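Joint de hublot Surkance pour lave-linge à chargement frontal

Publié le 22 août 2020
Par la rédaction Cliltell

Le joint Surkance remplace la manchette en caoutchouc placée entre la cuve et la façade d'un lave-linge à hublot. Il est moulé d'une seule pièce, en caoutchouc gris, et se livre avec son collier de serrage extérieur. Le collier intérieur n'est pas fourni. Dans la plupart des cas, celui d'origine peut resservir s'il n'est pas rouillé.

Un joint est à changer quand de l'eau coule sous la porte en cours de cycle, quand la lèvre est fendue ou quand les moisissures ne partent plus au nettoyage. Avant de commander, relevez la référence complète de l'appareil et comparez la forme de la lèvre avec celle de votre ancien joint. Le diamètre seul ne suffit pas.
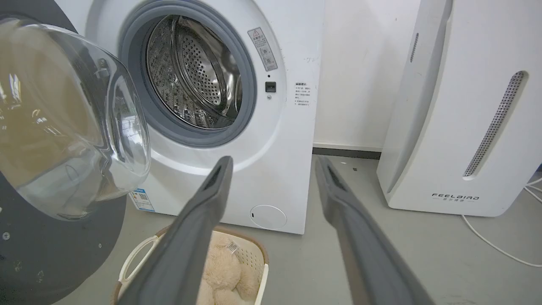 Hublot ouvert : joint gris autour de l'ouverture, tambour perforé en inox.

Le montage se fait par l'avant. Débranchez la machine, fermez l'arrivée d'eau, puis vidangez le fond de cuve par le filtre. Retirez le collier extérieur et rabattez le joint vers l'intérieur du tambour. Sur certains modèles, il faut déposer la façade pour atteindre le second collier. Positionnez le repère du joint neuf en haut et les trous d'écoulement en bas. Un peu de liquide vaisselle facilite la mise en place. N'utilisez ni graisse ni huile.

Lancez ensuite un rinçage à vide et contrôlez l'étanchéité.

Contenu : 1 joint, 1 collier extérieur, 1 notice en français
Épaisseur de la lèvre : 3 mm
Expédition : sous 4 jours ouvrés
Garantie : 13 mois
Également disponible : pince à collier Michalski, nettoyant pour joint Everley (lot de 3 flacons)

Les retours sont acceptés si le joint n'a pas été monté. La version à lèvre haute sera de nouveau en stock en septembre.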